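Section 3. Daily work with the Amix arm in the staff kitchen

Please read this section before the first shift with the arm. It is written for kitchen attendants and shift leads at Brisness. The practice program in Patetti Studio uses the same steps, so you can try everything there before you work at the real table.

3.1 What changes for you

The arm takes over the clearing of plates. You still decide when a table is finished, and you still wash by hand what the arm can not hold. Nobody loses hours because of it. The time is moved to food preparation, and the new shift plan shows this in a separate column.

3.2 Clearing a table

1. Push the chairs in, so the arm has a free way to the table.
2. Check that the plate stands alone, with no cup or cutlery beside it.
3. Select CLEAR on the panel and step back behind the floor line.
4. Wait for the tone. The arm starts 3 seconds after it.

Note: food can stay on the plate. Do not scrape it first. 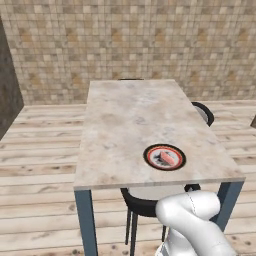
Table and sink, practice program

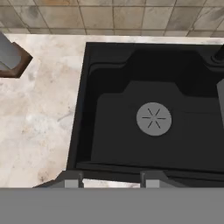 D. Chukwu
Technical writer, workplace automation

3.3 At the sink

5. Keep the basin empty and the drain cover in its place before you select SINK.
6. Look at the two fingers of the gripper. They must be open, with nothing between them.
7. Set the speed to 30 percent for the first week. Later the shift lead can change it up to 100.

Caution: never reach into the sink while the arm is over the counter. Press PAUSE first – the light must be steady, not blinking.

3.4 When you want to take over

Any attendant may stop the arm at any time and does not need to give a reason. Press PAUSE, then HAND. The arm goes back to its rest position and the table is yours. Write the stop in the shift book with code 17, so we can see which tasks are better left to people. To return the table to the arm, start again from step 1.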